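Workshop notebook, Handheld Collection, Bench 2
October 6, 2023
Entry by Lilibeth Bañez. Read and initialled by Jeferson Portela.

Task under collection: pick up a phone case, turn it, place it in the tray (task sheet Rustad, revision 14).
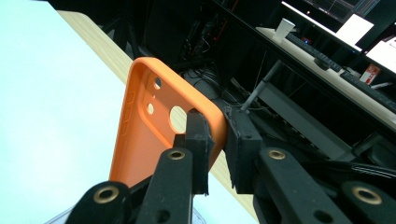

The purpose of the session was to extend the Rustad set with soft, thin-walled objects. The set as it stood in January consisted almost wholly of rigid items, and the policy trained on it closes too far on anything that gives. Jeferson Portela's evaluation notes record the same fault on two separate objects. It was therefore agreed that the next block of demonstrations should use silicone cases only, beginning with the orange one.

Settings. Handheld unit B, black fingers, standard linkage. Recording through Justach as usual, with the clock check carried out before the first take and again after the break. The unit was calibrated at the start of the session and not adjusted afterwards.

Procedure. The operator begins each take with the fingers fully open. The case is approached from the side and gripped on one long rim, with one finger inside the case and the other outside. It is then lifted, tilted until the back faces the operator's left, held for a short pause and lowered into the tray. The fingers are opened completely before the take is ended. Takes in which the operator's free hand enters the work area are to be marked and left out of the training split.

Results. 100 takes were recorded and 16 of these rejected on first review. Most of the rejected takes show the case slipping round between the fingers during the tilt. Two were ended before release and cannot be used for the placing stage. The remainder have been passed to Cirura for labelling. With this block included, the soft-object part of the set holds 888 accepted takes.

Observations.

Gripping close to the large camera opening gives a less steady hold than gripping lower down. The wall bends towards the opening and the case turns. Both kinds of grip should be kept in the set, provided that the take ends in a correct placement, but the grip position should be entered as a label. The present form has no field for it. L.B. to ask for one.

The right finger is worn along its edges. It is not yet known whether this affects the hold on silicone. A replacement pair is to be requested from Trostov, and a short comparison made on the same case before any further block is recorded. The old pair is to be kept.

Light on the left side of the bench is very strong. The bench surface loses its detail there, and the tracking was lost once during a slow approach from that side. The take was repeated. The blind should be lowered for one half of the next block and left as it is for the other, so that both conditions are represented.

Operators tend to shorten the pause after the tilt as the session goes on. The task sheet asks for a full pause, and later takes do not consistently show one. Wording to be made firmer in the next revision.

Note added by J.P.: I agree with the above, except on the rejected takes. Those in which the case slips and is then recovered should be stored under a separate tag. They may be of use when we come to correction behaviour. Please do not delete them from the bench drive until I have copied them.

Outstanding: grip position field; fingers from Trostov; second silicone case, in a different colour; revised task sheet to both operators before the next block.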